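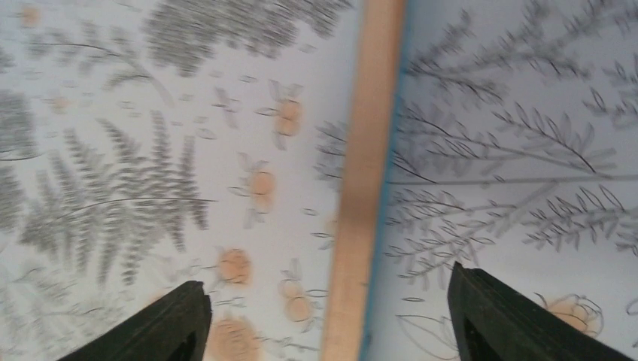

Can a torn hardboard back be replaced without buying a whole new frame?

In most cases the back is sold as a separate part, and you can fit it at home with a screwdriver and a clear table.

Serkton Help Desk
Ticket subject: Kadura fern print, backing board torn near the clip
Product: Kadura, fern design, wooden strip with blue edge
Opened by: Jeanie Drummond
Handled by: Hae-won Um
Status: Closed

First message from customer

I bought the Kadura with the grey ferns and it has been up in the hall since February. I took it down to paint the wall. When I turned the clip to get the back off, the board didn't want to come and I pulled too hard. The brown top layer has ripped away next to the wooden strip and you can see pale blue through the deepest part. The edge of the tear is fluffy and goes down in steps.

The clip is still on. The screw turns. I haven't tried to put anything back together because I don't want to make it worse. Do I need a new frame, a new board, or can I glue it?

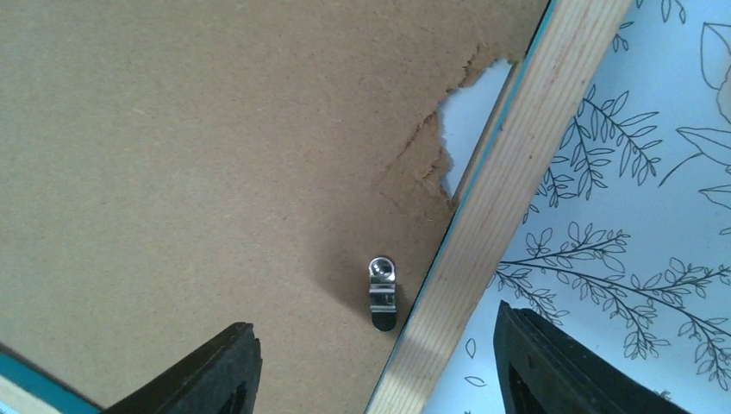 Reply 1, Hae-won Um

Hello Jeanie,

Thank you for the clear account. Please leave the clip where it is for now and don't pick at the loose fibres. Could you check the following and write back?

1. Is the print itself marked on its front? Look at it in daylight from the side.
2. Does the wooden strip still lie flat, or has it bowed?
3. Is the blue line along the strip whole, or is it lifting anywhere?
4. Is there any glue on the inside face of the board near the tear? It dries clear and feels like a hard bead.

If the strip is bowed we would send a strip as well. If only the board has gone, it is one part.

Reply from customer

Print looks fine from the front. No creases that I can find. The blue line is all there, I ran a fingernail down it. I stood the strip up in the corner of the room to look along it and I think it is straight, though I'm no joiner. I did find a hard bead of glue, close to where the tear starts. I hadn't put any there.
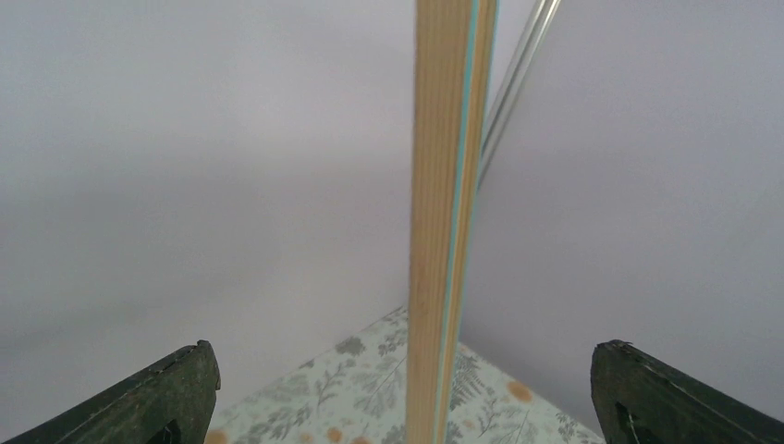
The strip stood upright, blue line on the right-hand side.

Reply 2, Hae-won Um

That will be why the board stuck. A little glue had come through from the joint and held it to the strip, so undoing the clip wasn't enough to free it. We will send a new board, part 18, at no charge. You don't need a new frame or strip.

Please don't glue the old board. The torn layers swell when they take up glue and the board then sits proud of the wood, which puts the clip under strain.

It would help to know how far the tear runs before the parcel goes, as we stock the board in a standard size and a short size. The short one covers damage at the top only.

Reply from customer

It starts at the top and comes down towards the middle. I would rather have the standard one please. It still has bits standing up along it, and there is a loose flap with a narrow gap under it where a sliver of the pale blue shows.

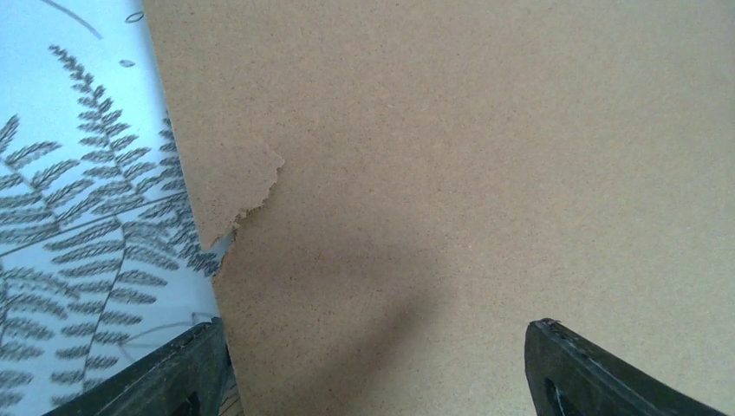 2 min read

Fitting the replacement board (sent to customer with part 18)

Lay a clean towel on the table and put the print on it face down. Undo the screw on the clip until the tab swings clear. Don't take the screw right out.

Slide a butter knife between the old board and the strip and work along slowly. Where it catches, stop and warm the spot with a hairdryer on low for 20 seconds, then try again. Keep the hairdryer off the print. Lift the old board away from the strip side first.

Scrape off the old glue bead with the back of the knife. Brush off loose fibre so that it doesn't end up behind the glass.

Move the clip across to the new board. Lay the board in, smooth side up, swing the tab back over and tighten the screw until it just grips. If the board bulges, slacken the screw and check for glue left on the strip.

Leave it flat for 10 minutes before you hang it.

Last message from customer

Board came on Tuesday. It took one go with the hairdryer and the old one lifted off. I had missed a bit of glue low down, so the new board rocked at first, but it sits flat now. Clip is tight. Back up in the hall.

Internal note, Hae-won Um

Glue at strip joint reported to Bendon workshop. Price list entry for part 18 doesn't say which way up the board goes, have asked for that to be added. Closing.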